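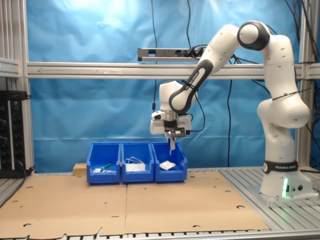
Figure 6. Open-fronted stacking bins in a row on a flat sheet of cardboard, with small mixed items inside.

3.2 Bins and contents

Storage at the Birnbridge site is based on open-fronted plastic bins with sloped front lips. The bins in Figure 6 are blue and stand side by side, touching one another, which leaves no gap in which a thin item can be lost. Contents are small and of mixed kind: a green object resembling a marker lies diagonally in the left bin, a white box or package with thin cables over its top is in the middle one, and folded white paper or cloth is toward the front of the right one. A small block of light wood rests on the cardboard to the left of the row.

The inventory taken in April listed 200 items in 11 categories. Categories were assigned by use and not by material, so that a cable was recorded with the device it serves whenever that device was known. Items with no known use were entered under a separate heading and were left out of the counts in Section 4. Paper goods and cleaning cloths were first listed together, as in the earlier Tostberg inventory, and were divided when the list was revised.

Cables presented the main difficulty. A cable placed on top of a box tends to spread over the edge of its bin and to catch on neighboring items when the box is lifted. The Tostberg procedure requires each cable to be coiled and tied before storage. We did not adopt this rule, as our interest was in storage as it is ordinarily kept, and loose cables were recorded as found.

Bin fill was scored on the Zulia scale, which takes the height of the tallest item relative to the front lip. Long, narrow items scored inconsistently under this measure: a pen standing against the back wall receives a high score, while the same pen lying flat receives a low one. For such items the resting position was noted beside the score. A total of 125 scores were retained for analysis, and the remaining entries are listed in the appendix with the reason for exclusion.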